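Bestemov laundry room reopens with a folding table and plenty of towels

February 11, 2020

The shared laundry room at Bestemov, the apartment house on the Gaillard side of the park, is open again after being closed for repainting, and the neighbors wasted very little time in filling it up. By the middle of the first morning there was a line for the dryers and a good deal of catching up going on along the wall.

Santosh Dixit, who has lived on the second floor for years and does the wash for a household of five, said he had missed the place more than he expected to. "I was carrying bags over to Fundetti and back, and it's uphill both ways, or it feels like it," he said. "You come down here and you end up talking to people - that's half of it."

The building paid some 700 dollars for the long folding table, and another 43 went on a set of hooks by the door. Residents have also been bringing in terry towels and cleaning cloths they can spare, which are washed, folded and passed along to the day center at Astadham.

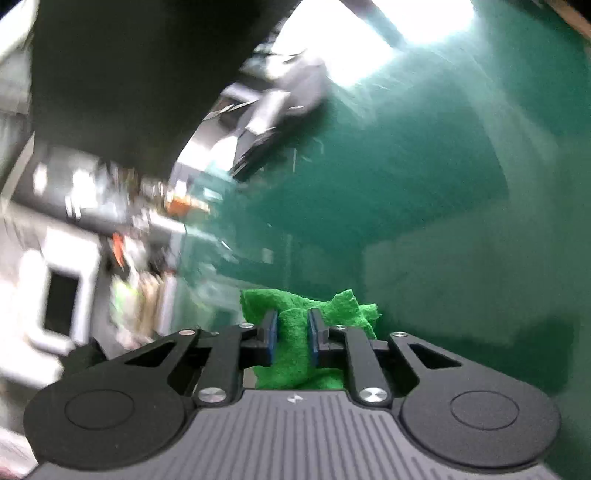 A bright green cloth at Bestemov, still waiting to be folded.

Neelam Singhal, who keeps the sign-up sheet, would be glad of more hands on folding mornings, and more towels too, in any color at all. The collection runs until May, and bags can be left under the hooks.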